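Amber Pearce
31 October 2019

1/ Mudei-me para Talldale em março e só agora escrevo sobre o mercado de sábado. Peço desculpa pelo meu português, aprendo ainda. O meu vizinho Lorcan corrigiu a primeira mensagem e depois cansou-se.

2/ O mercado fica na rua Potgieter, atrás da escola antiga. Abre às sete. Se chegam às nove, já não há pão de centeio, e o queijo que resta é o mais salgado.

3/ A primeira coisa que aprendi: não se pergunta o preço antes de dizer bom dia. Eu perguntei. A senhora das couves respondeu-me "bom dia" três vezes, até eu compreender.

4/ Compro as maçãs sempre na mesma banca, a da Dineo Engelbrecht. Ela tem uma variedade pequena e feia que se chama Grendodley. A casca é áspera, mas no forno fica muito boa, com canela e um pouco de manteiga. Crua, não a recomendo.

5/ Para quem quer tentar: 70 gramas de açúcar para um quilo de maçãs, forno a 200 graus, até a casca abrir. A Dineo põe menos açúcar. O Lorcan põe mais e ainda junta natas.
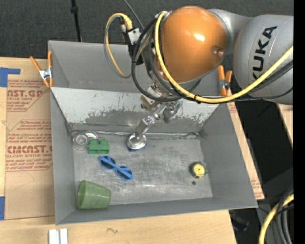

Leitura de 2 min

6/ Sobre os sacos. No mercado de Rirnbridge, onde eu vivia antes, davam sacos de plástico para tudo, até para um limão. Em Talldale cada pessoa traz o seu cesto. Na primeira semana levei os tomates no bolso do casaco – não façam isto.

7/ Alguém me perguntou se é mais barato do que o supermercado. Depende. Os ovos, sim. As batatas, quase sempre. O mel não, mas o mel do supermercado não me sabe a nada e deixei de o comprar.

8/ O peixe vem só de quinze em quinze dias, com o Johannes Zulu, numa carrinha branca que estaciona onde calha. Ele amanha o peixe se lhe pedem antes de pagar. Depois de pagar, já não. Perguntei porquê e ele disse que é a regra do pai dele.

9/ Uma palavra que me custou muito: "molho". Pode ser o molho de comer ou o molho de salsa, e a vogal não se diz da mesma maneira. Pedi um molho de coentros e a Fatima quis saber para que prato era. Não sei ainda se foi a minha pronúncia ou se ela estava a brincar comigo.

10/ No inverno o mercado passa para dentro do pavilhão, dizem-me que a partir de meados do mês que vem. Há menos bancas, mas há sopa. Quem souber a que horas acaba a sopa, que me escreva, por favor.

11/ Acrescento, porque já me perguntaram duas vezes: sim, aceitam cartão na banca do queijo. Nas outras levem moedas. A senhora das couves não tem troco para notas grandes e não gosta que se insista.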